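Two weeks with the Lusura home recording kit

I've now picked up the same piece of fruit more times than I've picked up my own phone this month, and I'm still having a good time.

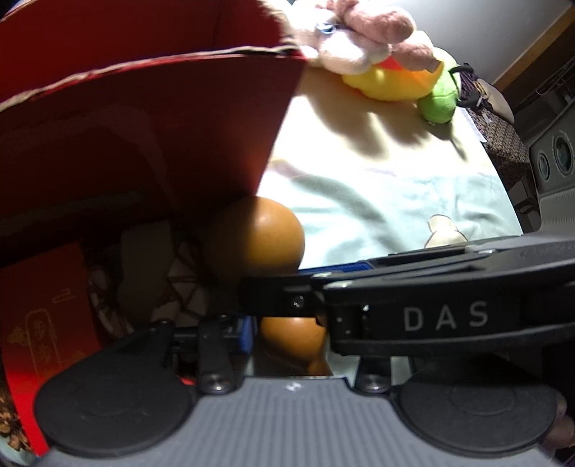 The kit came in February, and I had been on the Clellora waiting list long enough to forget I'd signed up. Clellora is the rental side of things. They mail you a hand-held gripper with a camera mounted on it, you do chores with it, and the recordings go up to Lusura, the service that cleans them up and turns them into something a robot arm can learn from. You can keep the results for your own project, which was the whole draw for me. I have a small arm on a desk that so far has learned to knock over a cup. I wanted it to learn to tidy.

Signup took one evening. There's a deposit of $50, which comes back when the gripper does, and a choice of task lists. I took the household one with 16 tasks on it, everything from "put the round thing in the box" to folding a dish towel (more on the dish towel later, and none of it good). You can also write your own tasks, and I ended up doing that far more than I expected to.

So, the gripper! It's black, it's chunky, and the first time I closed it on something I laughed out loud. You squeeze, the jaws close, and suddenly you have a robot's hand in place of your own. All the little tricks your fingers do without asking are gone. You can't roll an object into your palm. You can't steady it with a pinky. You have to come in straight, close, lift, and think about where you're going to let go. After an hour of this I had a lot more sympathy for my desk arm and its cup.

Fruit turned out to be my favorite. It's round, it wants to roll off, and the shine on the skin gives the camera something to chew on. Soft toys are easier to grab and harder to put down, because they hang onto the jaws a little as you open up. I did a lot of my recording right on a mint sheet and a pile of plush toys at the far end, plus a red cardboard box at the side, and I liked those sessions better than the ones on my bare kitchen table. The messy clips scored higher too. Lusura gives every clip a grade from its checker, and my carefully cleared table got a string of "low variety" warnings that hurt my feelings a bit.

About that checker, which I think is the best part of the service. You finish a batch, plug in, go make coffee, and come back to a page with every clip laid out in a row. Click one and you get the path the gripper took drawn as a line in space that you can spin around. Mine looked like spaghetti on the first day. By the second week they were nice clean arcs, and I spent a silly amount of time just turning them around and admiring them. If the tracking slipped, the line turns orange at the spot where it happened. I found out that way that I have a habit of whipping the gripper back toward me after every drop, and once I slowed down, nearly all the orange went away.

Things that bugged me:

The upload. It's slow, and it has to stay in the foreground, so if your laptop goes to sleep you start that batch over. I lost a whole evening's worth to this and had to redo it.

The squeeze. My hand got tired. There's a grip exercise page in the manual which I skipped and then went back to, a bit humbled. Short sessions are the way to go.

The towel. I could not fold a towel with one gripper, and I don't think you can either. It's on the list anyway. I mailed support to ask and got a kind answer saying that people lay the towel over an edge and let it drop. I tried that. I'm leaving it to braver folks.

The clip limit. The home plan stops at 2000 clips, which sounds like plenty until you figure that one task done properly eats a few hundred. I'd planned on covering the full list and I'm going to finish with a handful of tasks done well. For my desk arm that's probably the right call, but I'd have liked to know going in.

I should say what it did for the arm, seeing as that was the point. I trained on the fruit clips first. The arm now reaches for a round thing with something like purpose. It misses a fair amount, and it closes too early when the light comes in from the window side, but the motion looks like my motion! There's a small dip I do right before closing, and the arm does the dip. I watched it over and over with a big dumb grin.

Setup tips, for anyone whose kit is in the mail. Charge it the night before. Read the calibration card all the way through once before you start waving things around. Record in the daytime if you can, and change something between runs, like where the box sits or which toys are behind it. Wipe the pads after fruit. And do a test batch of five or so clips and look at the lines before you sit down for a long one.

I have the gripper until the end of the rental and I'm already looking at extending. Next up are the socks, then the plastic cups, and I've written myself a custom task for getting toys out of a bag with the opening half closed. My first tries at that one are a mess of orange. I'll put the results up when I've got a batch I'm not embarrassed by.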